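Haslow Two-Arm Tidying Station
Equipment page and planning notes for buyers

Supplied by Liapis. Page kept by Glykeria Pappas, equipment sales, and Kosmas Kalogeropoulos, installation.

Overview

The Haslow is a station with two arms for clearing and sorting light objects in rooms where people also live or work. It is sold to training centres, small laboratories, care providers who are testing assistance at home, and offices which want to plan their first automation without building a special cell for it. Many of our customers buy a robot for the first time, so on this page we write also about the costs that come after the order. These costs are often forgotten in the first budget.

The price of the station depends on the options and we give it only in a written offer. An offer is valid until the end of the month after the month in which it was made. If your budget year closes in May, please write to us early, as the offer needs the signature of two persons on our side.

What is in the delivery

Two arms with flange and mounting plate
Two parallel grippers with black fingers
One spare set of fingers, hard
One set of fingers with soft covering (option)
Control unit with emergency stop
Cable set, 3 metres
Software licence for the first year
Printed manual in English, Greek or German

The head camera is not included in the basic set. You can order it from us or use your own, if it is on the list of tested models. Eirini Antoniadis keeps this list and sends it on request.

What kind of work it is planned for

The station is made for the small things which stay on a table or have to go from a table to a bin: bottles, bags, wrappers, small boxes, paper. We ask every buyer to write down the objects of one normal working day before choosing the fingers. The list is usually longer than expected, and it contains more thin plastic than expected. Thin plastic is more difficult for a gripper than a bottle, and a bottle lying on a bag is more difficult than a bottle alone.
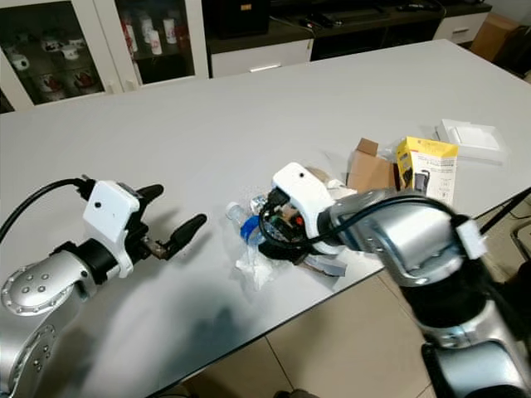 For a table with mixed objects we recommend to order both sets of fingers from the beginning. The change of fingers takes 9 minutes with the tool in the box, and it can be done by any person who has read chapter two of the manual. If you order the soft set later, the transport is charged again, and for a small part the transport can be more expensive than the part.

Please also think about the surface. A white or very bright table is good for finding dark objects and less good for finding transparent ones. When most of your objects are clear plastic, a matt table in a middle colour is a cheap improvement, and we suggest to put it in the budget under furniture and not under robot equipment. Two of our customers had to explain this to their purchasing office, and it is easier when it stands there from the start.

Planning the room

You do not need a separate room. You need a clear floor in the area where the arms move, a power socket on its own fuse, and enough distance to cabinets with glass doors. Shiny floor tiles are allowed, but lamps directly over them can give bright spots in the camera picture. It helps to turn the lamp or to choose a diffuse cover.

The bin belongs to the equipment and should be chosen with the same care as the rest. A low bin with a wide opening is better than a tall one with a lid. Put it on a fixed place and mark this place on the floor with tape. If cleaning staff move the bin in the evening, the tape shows them where it has to return.

Keep loose cables out of the working area. For cables which must stay, plan a floor channel. Plustby makes one that fits under our mounting plate, and we have it in stock in grey and in black.
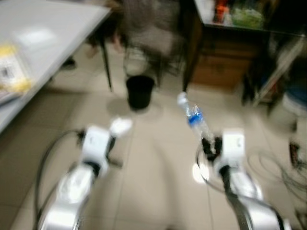

Bottle held in the right gripper, waste bin further back on the tiles.

Budget table

We use the following positions in our offers. You may copy them into your own application.

Position 1: Station, basic set. One-time cost.
Position 2: Head camera and bracket. One-time cost, option.
Position 3: Soft fingers. Wear part, plan one new set per year.
Position 4: Installation by our technician, one working day. Travel is invoiced separately.
Position 5: Training for up to 3 persons. Can be held on the same visit.
Position 6: Software licence from the second year. Yearly cost.
Position 7: Furniture, bin, floor channel. Usually from local suppliers.
Position 8: Objects for testing. Small, but please do not leave it out. Bottles and boxes get damaged and must be replaced.

The finger covering is sold also by the set of 16 pads, article 355, for customers who prefer to renew it themselves. The old pads must be removed completely and the metal cleaned with alcohol before the new ones are put on.

Renting before buying

If you are not sure, you can rent the station for three months. Half of the rent is subtracted from the price when you buy the same unit. Installation is charged one time only. The rented station comes with the hard fingers and with a Vastix transport case, which has to come back to us in any case, also when you keep the station.

Wubit Kassa, who is planning a second station for her training centre, wrote to us after her rental period:

"We had calculated the robot well and the hours of our people badly. In the first month one colleague was with the station every morning until 11:00. For the second station I have put these hours in the application with a separate line."

We have added her remark to our checklist.

Delivery and service

Delivery time is nine weeks from the written order. Units with head camera may need longer. The station arrives on one pallet, and the door must be wide enough for it. Please measure the door and also the lift.

Repairs are done in our workshop. For the arms we can send a replacement unit during the repair, if you have the service contract. Without the contract a replacement is possible only when one is free.

Contact

Prices and offers: Glykeria Pappas
Installation and room plans: Kosmas Kalogeropoulos
Cameras and tested models: Eirini Antoniadis
Spare parts and article 355: Detlef Schmieder

Telephone hours are from 9:00 to 16:00. For a room plan please send us a simple drawing with the measures, the position of the table and the side on which the door opens.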